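Revised December 22, 2022. Replaces the June sheet. The section on cable routing is new, and the pad cleaning interval has changed.

# Hand grippers: setup and upkeep tips

These notes cover the paired hand grippers, the marker cubes, the harness and the cables between them. They assume the person wearing the set has been shown once how to put it on. Repairs inside the gripper body are not covered. Those go to Tamara Bratu with a tag on the handle.

## Before putting it on

Lay both grippers on the bench, pads up, cubes clear of the surface. A cube should never carry the weight of the gripper. The corners are the first thing to go, and a crushed corner lifts the printed face next to it.

Squeeze each gripper fully closed and let it open by itself. It should open in one movement. A gripper that hesitates halfway usually has lint in the slide, and lint comes out with a dry brush. Do not use oil. Oil moves forward to the pads within a few sessions and then nothing holds.

Put the harness on before picking up either gripper. Close the buckles, then pull the straps down until they stop shifting when you reach forward with both arms. Check by reaching forward, not by tugging at the strap. A harness that feels right with the arms down will often slide toward the neck once they are up. Long hair goes under the straps or tied up, and loose collars are tucked in.

Power on, wait for the green light on each gripper, then pick them up. If one light stays off, reseat the cable at both ends before doing anything else. Most dead grippers that have reached the repair shelf this year had a cable that was not pushed home.

## Large stiff sheets

Sheet material shows up setup faults faster than anything else we handle. If one pad closes late, the sheet twists. If the harness is loose, the hands drift apart and the sheet bows or slips. Use a sheet with some spring in it for the first trial of the day, and hold it away from the furniture.

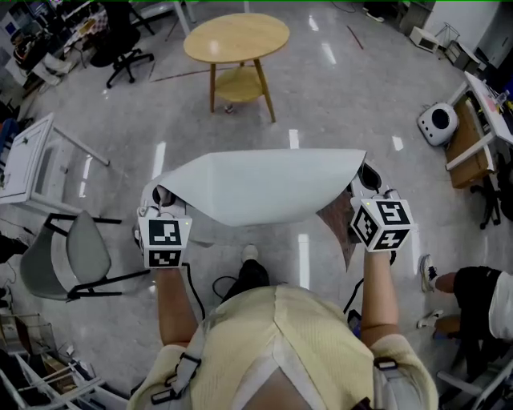

Take the grip two finger widths in from the edge on both sides. A grip on the extreme edge holds well enough while the sheet is flat and lets go when it bends. Layered board needs a deeper grip than plain paper, as the pads can take hold of one layer only and peel it from the other. Throw out any trial sheet with a torn layer. It will keep tearing from the same place and tells you nothing about the pads.

Keep the wrists level during the trial. Many people tip one hand inward without noticing. It does no harm to the gripper, but a tipped cube may hide the face that the tracking was using. If you have to tip, tip slowly.

A quick trial that takes under a minute:

1. Grip the sheet at both sides and raise it to waist height.
2. Bring the hands together until the sheet arches.
3. Hold for a slow count of five.
4. Bring the hands apart until it is nearly flat.
5. Lower it and release both sides together.

If the sheet creeps during step 3, clean the pads and repeat. If it creeps again, change them.

## Finger pads

Wipe the pads after every session with a damp lint-free cloth, then with a dry one. Wash them off the gripper every 464 grips or at the end of the week, whichever comes first. The old sheet gave a longer interval. Stela Bălan shortened it after the paper trials, where dust from cut edges was filling the texture well before the wash was due.

Warm water and dish soap are enough. Work the soap in with a soft toothbrush, along the texture and then across it. Rinse until the water is clear and stand the pads on edge to dry. No hair dryer, no radiator. Solvent hardens them.

Service life is 4000 grips in normal use. Write the fitting date on the log card, not on the pad. Ink on the back of a pad has caused two separate seating problems.

When fitting a new pad:

- Clean the seat with a dry cotton swab.
- Press the pad on from the base toward the tip.
- Close the gripper on a strip of copier paper and pull. It should resist evenly across the width.
- Fit pads in pairs. A new pad facing a worn one pulls material to one side.

Thin card is the hardest test of a new pair. It curls as it is lifted, and the curl loads one edge of the pad more than the other. Try it over a soft cloth, which keeps the card from sticking flat to the table and gives the fingertips something to press into.

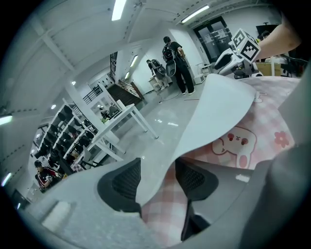

**Plarkness Workshop – Handling Tools Section**

Spare pads are in the Lelberg drawer, left-hand side, sorted by gripper. The pads from Ciobanu fit the same seat but are slightly thicker at the tip. They are fine for cloth. On card they leave a gap at the base, so do not mix them into the sheet-handling sets.

## Marker cubes

The cubes need three things: clean faces, square faces and a tight mount.

For cleaning, use a dry microfiber cloth. Fingerprints on the black squares cause more trouble than dust does, particularly under ceiling tubes, where a greasy patch turns into a bright spot. If dry wiping does not shift it, breathe on the face and wipe again. Glass cleaner lifts the edges of the print.

For squareness, sight along each face against a steel rule. A lifted corner can be pressed back once with a thin line of white glue. The second time, replace the face. Asuka Minami keeps the print masters and will cut a new set on request. Do not print your own from a screen capture – the scale will be wrong even when it looks right.

For the mount, hold the gripper body in one hand and try to rock the cube with the other. There should be no movement at all. If there is, tighten the mount screw by an eighth of a turn and try again. The thread is short and strips easily. After tightening, run the tracking check. A cube that has been turned even slightly needs the offset measured again, and the old value in the log is no longer any use.

## Cloth work

Cloth is easier on the pads than board and harder on the operator. It hangs, it drags, and it gets between the fingers and the slide. Use a patterned cloth for practice. With a check or a small print you can see at once whether the two hands are level and whether the weave is being pulled off square. Plain white hides both faults.

Lift from the corners, arms slightly bent, and keep the lower edge clear of your shoes.

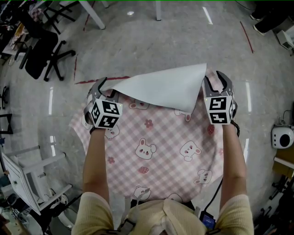
Two layers together need a firmer squeeze and a shorter hold. The upper layer is the one that slips, and it slips toward the thumb side. If you want both layers to move together, take hold of them in one pinch. If you only want the top one, come in from the side with the lower finger flat and let it slide between the layers before closing.

Fraying threads are the usual cause of a sticky slide after cloth work. Trim the practice cloth with pinking shears or hem it. Open each gripper fully when you finish and look down into the slide with a flashlight. Tweezers for long threads, brush for the rest.

Wash the practice cloths without fabric softener. It leaves a film, the film transfers to the pads, and the next card trial fails for no visible reason. We lost most of a morning to this in June.

## Folding a corner

Work with one gripper still and the other moving. The still hand holds the near edge and does nothing else. The moving hand takes the far corner, lifts it a little above the cloth, carries it across and sets it down before opening. Opening early drops the corner short.

Where two people share a cloth, agree beforehand who holds and who folds. Keep the cubes away from each other at the crossing point. They will knock together sooner or later, and after a knock both mounts get the rocking check above.

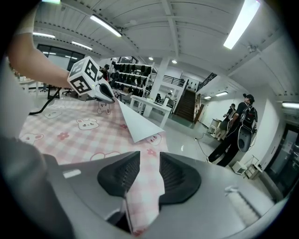
*Folding check on gingham: corner turned back, plain side showing.*

## Cables

Each cable runs from the gripper along the inside of the forearm and down to the harness. Leave enough slack for a straight arm and no more. We use 132 mm of free loop at the wrist, measured with the elbow bent. A longer loop catches on chair arms and drawer handles.

Use hook-and-loop ties. Zip ties cut into the jacket, and people put them on too tight. Never wrap the cable around the gripper for storage. Hang it in a wide coil on its own peg.

Look over the floor before you start. Any cable lying in the walking area is either moved or taped flat along its full length. Tape at intervals leaves loops between the pieces, and a loop is what catches a toe.

A cable that crackles, drops out when bent, or feels warm is cut in half and put in the scrap bin. Cutting it is deliberate. Uncut ones find their way back to the pegs.

## Faults and first steps

| Fault | Try first | Then |
|---|---|---|
| Green light off | Reseat cable at both ends | Swap cable |
| Slow to open | Brush out slide | Tag for Tamara |
| Sheet twists | Wipe both pads | Change pads as a pair |
| Tracking jumps | Wipe cube faces | Check mount, measure offset |
| Straps creep upward | Retighten with arms forward | Replace buckle |

If the second step does not fix it, stop there and tag the set.

## Storage

Grippers are stored open, pads up, in the Clurley case. Closed storage leaves a set in the spring and a flat spot on the pads. Keep the case at 18 °C or above in winter; cold pads are stiff for the first several minutes and will fail the paper strip test. Cubes stay on. Taking them off for storage means measuring the offset again the next day.

Fill in the log card before closing the lid: grips, pads changed yes or no, mount screw touched yes or no, initials. Nuala Mulcahy collects full cards and leaves blank ones in the lid pocket. Questions about the offset procedure go to Emilian Preda.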